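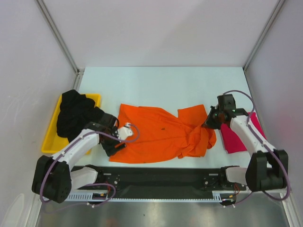 Lovisa Holmgren maintains that a shirt folded while one is thinking of something else will have to be folded again, and new members of staff at Clonberg hear this from her in their first week.

About Clonberg

Clonberg is a laundry and folding service for households, guest houses and small clubs. We wash, dry, sort and fold everyday clothing and return it ready for the drawer. The firm was founded by Stellan Grønli and Idun Söderlund, who remain its directors, and it now serves over 200 households from 2 sites, Fonseca Street and Hurnon.

How we work

Each order is kept separate from arrival to return. Garments are sorted by colour, and dark items are set apart before anything else is done. Every piece is then spread out, checked for marks and smoothed by hand before folding. Where a stain remains after washing, the customer is informed in writing and may ask for a second treatment without charge.

Shirts are folded to one standard width unless the customer has asked otherwise. Delicate items are accepted by arrangement only.

Enquiries

Questions about new accounts should be addressed to Bendik Haugen at the Hurnon office. Page last revised February 22, 2025.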